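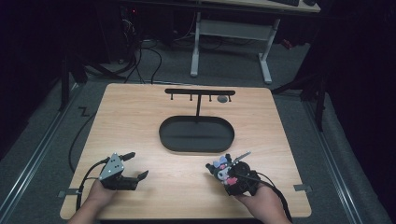
Quick one this month, half the office is out with the cold thats going round and I'm typing this between phone calls.

Aoki Street crossing. Still no date. The county says the signal parts are on order, same as they said in spring. Robel Negash went to the meeting and asked straight out if it would be in before the snow. Got a maybe. He's going again and would like company, so if you walk kids to the Orkden school that way, please come along and say so. Five minutes at the mic is all anyone gets. Write it down first, it helps.

Leaf pickup. Starts 15 October 2018, west side of the creek first, then east. Rake to the curb, not into the gutter. No bags this year!! Paper or plastic, they will leave them sitting there. Branches go seperate, tied, no longer than your arm. Last year we had piles blocking the drain on Flavero Lane and two basements took water, so keep the grates clear even if the truck hasn't come yet.

Library sale. Went well — $947 total, which beats last fall by $122. Cookbooks and mysteries gone by noon. Nobody wanted the encyclopedias, again. Noboru Ikeda took the leftover kids books over to the clinic waiting room, thank you Noboru. The money goes to the large print shelf and a new book drop, the old one sticks when it rains and people have been leaving returns on the step.
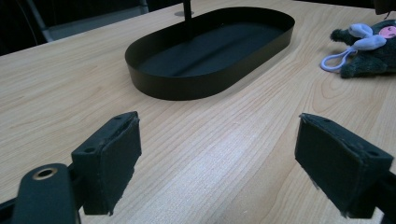 WATER BILLS

Yes, they look different. Drustel does the billing now. Your old account number won't work online, use the new one at the top right of the bill. If you had autopay set up you need to do it over. I missed that myself and got the late notice. They took the fee off when I called, but it was a long hold, try early morning.

Meter reads are still done by the same crew, please keep dogs in and move the trash cans off the lid.

COATS AND SOUP

Coat drive runs through the end of October. Adult sizes most needed, mens large and up. Zippers that work please. Drop them in the lobby, any weekday, or ask Robel to swing by if you can't get out.

Soup supper is back too, potato and the bean one. Bring your own bowl if you can, we ran short last time. Rolls still needed — call the office if you bake. 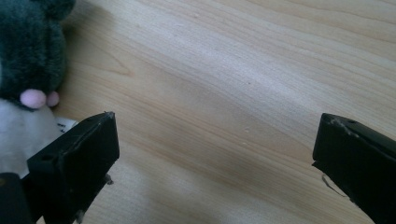 Pale wood, wavy grain.

Anything for next month's issue, get it to me early. Short is good. We print 2000 of these and there's only so much room on the back page, so lost cats and piano lessons go first come first served.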